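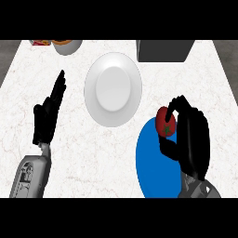 Review: the Zurnora frontier war board game

I've had Zurnora on the table for seven weekends now, and boy, it's a slow burn! It's set on a made-up mountain border in 1865, with one side garrisoning the forts and the other raiding the supply road. You get 115 cards, a paper map and a rulebook that Egilsson clearly never handed to a beginner (the ambush rules are split over four pages, ugh).

Once it clicks, though, it's great. Every truce you sign costs you something later, and I lost my best fort to a village I'd ignored since May.

My gripes - the map creases badly, and the solo mode feels tacked on. I still like it more than Flutby, their last one. Four stars, and I'd buy the expansion tomorrow.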